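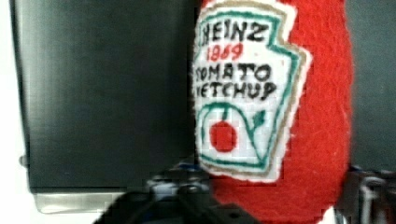
According to one reader of the Rustero blog, the comment box there was switched off in January, left off for 18 days, and then switched back on without a notice of any kind. She had been writing in it for years and took the silence for a fault in her browser. She cleared her cache twice. Then she wrote to the blog's contact address, got an automatic reply, and stopped visiting until another reader sent her a link.

Comment sections on small personal blogs are usually discussed as a matter of manners. Much of what goes wrong in them is a matter of settings. Rustero, a blog on household bookkeeping and home repair, runs on a self-hosted installation with a separate comment service called Mulard. The two keep separate databases. When the blog's software was updated, the key that ties each post to its thread changed format, and 1,098 comments lost their parent post. The text was intact. The pages simply had no way to ask for it.

Restoring them took a mapping file with two columns, old key and new key, one line per post. The blog had 259 posts with at least one comment. Most lines could be generated by a script from the post's web address. The exceptions were posts whose titles had been edited after publication, which left the old address in one database and the new one in the other. Those were matched by hand, using the date of the first comment.

Mulard does offer an import tool, but it reads only its own export format, and it drops the nesting of replies below the third level. On a blog where readers talk mainly to the author this matters little. On Rustero they talk mainly to each other, and some threads go 7 levels deep. A flattened thread puts an answer under the wrong question, and the reader has to work out from the wording who is speaking to whom.

The Lacerda blog took a different route. Its comments are stored as plain text files next to the posts, and a new comment appears only after the author has approved it and rebuilt the site. The delay can be a day or more. Spam is close to nil, and a full backup is a copy of one folder. The cost is pace. Readers who expect an answer within the hour tend to write once and not return, and the threads are short.

Skomska, a newer blog, has no comments at all. It prints an email address at the foot of each post and runs a page of letters every second month. Letters are edited for length and carry initials only. The archive is searchable in the same way as the posts, a point in its favor — few comment services allow that without a paid plan.

For a blog already on a hosted service, the practical steps are few. Export the comments before each update and store the file somewhere other than the web server. Open the export and check that it contains the full text of replies as well as top-level comments. Keep a list of every post whose address has changed. If the box must be closed, put a line of text where it used to be, with a date.

Rustero now does the first three. The closing notice exists as a draft template and has not yet been used.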